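Radon retest after sealing the slab: closed-house conditions?
Posted 2018-07-21 by glebrun_clolville
Print this page | E-mail this thread

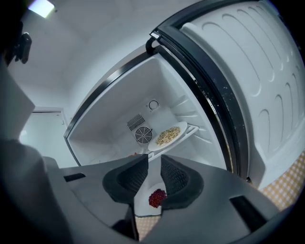 Long-term alpha track result for the basement was 716 Bq/m3, 126 on the main floor. I've since sealed the sump lid and slab perimeter. Is a short-term test worth running now, or do I wait for the heating season?

jelommont_hvac wrote:
Wait. Summer readings with the windows open tell you very little. Run it 90 days or longer, starting in the fall.

Gaillard wrote:
Disagree in part. At 716 I wouldn't leave it until fall. Sealing alone seldom gets a house that high under the 200 guideline. Book sub-slab depressurization now and do the long-term test afterward.

jelommont_hvac wrote:
She asked about testing. A continuous monitor in July won't settle whether the sealing worked.

Gaillard wrote:
It doesn't need to. The mitigation decision was made by the first result.

glebrun_clolville wrote:
Contractor in Brolterden measured 80 Pa at the suction point with a test fan, but weak communication at the far wall. Second suction point?

Gaillard wrote:
Probably. Ask for the pressure readings at each test hole before you sign.

Ginette Lebrun
(glebrun_clolville)
Will do. Detector goes back down once the fan is in.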